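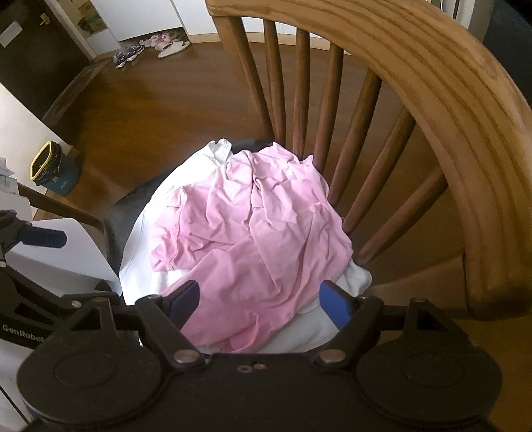 Fillel Textile Reuse Program
Progress report to the Pai Fund, period ending September
Prepared by Lejla Hoxha

1. Status
Collection and sorting ran to schedule. The repair stream is behind plan. Spending is within the approved budget, and no change to the grant total is requested.

2. Intake
The program received 483 bags in the period against a target of 410. Of these, 421 were sorted by the reporting cutoff. The remainder are held at the Mundotau depot and will be entered under the next period. Bags are logged by weight on arrival and again after sorting. The two figures are reconciled monthly by Jianhua Feng.

3. Grading
The four-grade scale was replaced in September with a three-grade scale (resale, repair, fiber). Graders had applied the two middle grades inconsistently, and the buyers paid the same rate for both. Earlier records have not been converted. Tables in Annex B show the old and new scales separately.

4. Repair stream
Two of the three sewing stations are in service. The third is waiting for a replacement motor, ordered through Grorkodlow. Zipper replacement remains the slowest job and is now limited to outerwear.

5. Staffing
Hema Gounder took over shift planning from Morven Galbraith. A part-time grader post is still open; 9 applications are under review.

6. Next period
Clear the held bags. Bring the third station into service. Submit the revised moisture procedure for fiber-grade bales to the Fund for comment.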